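Well, I gave in and watched the Lostlow Christmas special again last night, all 91 minutes of it, even though December is ages off and I'd promised myself I'd wait. Those two lead actors simply adore each other, don't they? You can't fake that sort of giggling!
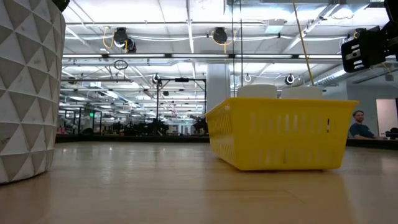

The new series starts filming at Predard soon, and the gossip pages are already full of who's coming back and who's fallen out with whom (I don't believe a word of the Perrin rumour, by the way). My money is on a wedding, set in 1933 like the first one, and I do hope the bride's going-away outfit is as bright a yellow as that basket, because she has never once suited beige.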